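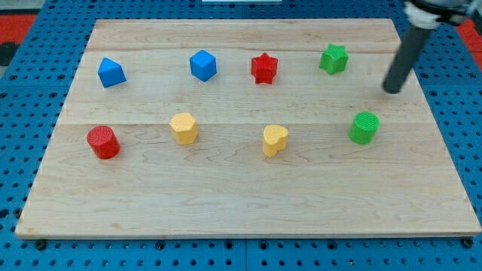 What did the money buy this period?

Mostly a planner that can change its mind. At the last report the software picked a path at the start of a move and stuck to it with great loyalty, even after the perception side had corrected the position of the target. It now replans partway through a move, and the two halves of the code are on speaking terms.

Home | Projects | Reports | People | Contact

Filed under: Progress reports / Tabletop manipulation software

Trenetti, interim report to the Josadmont fund
Prepared by Ramesh Ahuja, software lead
Period ending July

Summary for those with a meeting in five minutes

The planner rewrite is done and in daily use. Perception is better on shape, fine on color, and still too sure of itself. The instruction parser is behind schedule. The logging tool, which was never in the proposal, has become the thing everyone would save from a fire. We are on budget, mainly through failing to hire anyone.

1. Planner

The old planner, called Osevby in the proposal, was inherited from an earlier project and had opinions. It treated every block as a sphere slightly larger than the block, so in a crowded workspace it would often conclude that no safe path existed and sit there. Technically this gave us an excellent collision record. I quoted that record in the last report and I would like to withdraw the tone in which I did so.

The replacement uses the real outline of each shape, extruded to its height, with a margin we can set per object. A star gets the outline of a star, including the gaps between its points. A heart gets a heart. This costs more computation than spheres did, and for a few weeks it cost so much that the arm would pause over a block like a man choosing a melon. Caching the outlines and only checking against nearby objects fixed most of that.

Replanning was the harder part. The controller expects a smooth stream of targets and takes offense at sudden changes. Our first version handed it a brand new path whenever perception updated, and the motion that resulted was rejected by the safety limits, correctly. The current version blends from the old path into the new one over a short window, and refuses to blend at all in the last bit of an approach. If a correction arrives that late, the arm backs up and tries again. It looks indecisive. I prefer it to the alternative.

Still open: the backing-up behavior can repeat. If the position estimate keeps wobbling, the arm will approach and retreat until somebody takes pity on it. We have capped it at three attempts, after which it stops and writes a log entry. A proper fix belongs in perception, which brings me to the next section.

2. Perception

The proposal promised recognition of shape and color for a small set of printed blocks: cylinders, cubes, stars, hearts, and the prisms that are harder to name in conversation. The set was designed so that neither color nor shape alone identifies a block. A request for "the green one" should be treated as ambiguous when there are two green ones, and a request for "the star" likewise.

Color was easy once we stopped using the thresholds I wrote and let Mamani, our labeling and training pipeline, learn them. I have taken this well.

Shape is the interesting part. Pentagonal and octagonal prisms are the usual trouble. From a low angle, an octagonal prism and a cylinder have a lot in common, and the classifier used to settle the question by guessing cylinder with complete confidence. We retrained with many more low-angle views and that confusion has dropped a great deal. It has not gone away. The model is now wrong less often but just as proud when it is wrong, and the confidence score is what the planner relies on to decide whether to wait for a better view. Calibrating that score is the first item for the next period.

The wobble mentioned above comes mostly from rotation. A five-pointed star looks the same after a fifth of a turn, so the estimator would sometimes hop between two equally good answers from one update to the next. Both answers were right, which made the bug reports hard to write. We now fold symmetric rotations into a single answer before anything reaches the planner. Stars have stopped hopping. Cubes improved too, for the same reason. Cylinders never had the problem and have been insufferable about it.

3. Instruction parser

This is the late one. The plan was for the system to take a short typed instruction such as "move to the red cylinder" or "put the heart next to the blue cube," turn it into a goal, and hand that goal to the planner. Simple moves work. Relations between objects work if the sentence is phrased the way we phrase it, and we are a small and unrepresentative group.

"Next to" has taken up more meeting time than any other phrase in the English language. How far is next to? On which side? If there is something already on that side, is it rude to go around the back? We first wrote a fixed distance, then one scaled to the size of the blocks, then one scaled to how crowded the board is. The third works best and is the hardest to explain, so I have put the derivation in the technical appendix where it can rest.

The larger gap is what happens when an instruction is ambiguous. The parser should ask which block is meant. At present it picks the nearest one, which is a reasonable habit in a dog. The question-asking module is designed and partly written. We are two weeks behind on it and I expect to be 2 weeks behind on it at the next checkpoint as well, with luck and no further thoughts about "next to."

4. Logging and replay

During the planner rewrite we got tired of trying to remember what the arm had been doing when it misbehaved, so one long afternoon produced a recorder. It stores the camera input, the object estimates, every plan considered, and every command sent, all on one clock. Any run can be replayed with a different version of any component swapped in.

It was meant to be temporary. It now runs all the time, and most bugs get fixed from a recording without touching the hardware. We also use it to check new code before it goes anywhere near the arm: thirteen saved runs, picked because each one once broke something, are replayed after each change. If the new version makes a worse decision than the old one on any of them, the change waits. One of my own changes has been waiting since shortly after we introduced the rule.

We would like to spend a little time making this tool usable by people who did not build it. Right now the settings file is best described as oral tradition. A request to move about 3 percent of the equipment line to cover that work is attached separately.

5. Risks

Calibration between camera and arm drifts. We redo it at the start of each session, and the routine is now automatic except for the part where someone has to remember to start it. A startup check that refuses to run with an old calibration is written and will be switched on once we have all had fair warning.

Staffing is unchanged, meaning the open position is still open. The money is unspent and the work has been shared out among the rest of us. That can't go on through the end of the project, and I would ask that the hiring window be extended.

The block set is small. Software that does well with a handful of tidy shapes on a flat board may do less well with anything else, and I don't want this report read as a claim that it will. The second half of the project adds mixed heights and objects leaning on each other, and I expect several of the proud sentences above to need revising.

6. Next period

- Calibrate the shape confidence score
- Finish the question-asking module and connect it to the planner
- Turn on the calibration check at startup
- Replace the retry cap with something less like giving up
- Write down the replay tool settings while the people who know them still work here

Spending detail and the technical appendix are in the shared folder. The appendix has been shortened at the fund's request, apart from the part on "next to," which grew.

Contact the Trenetti software group | Copyright Trenetti | Back to top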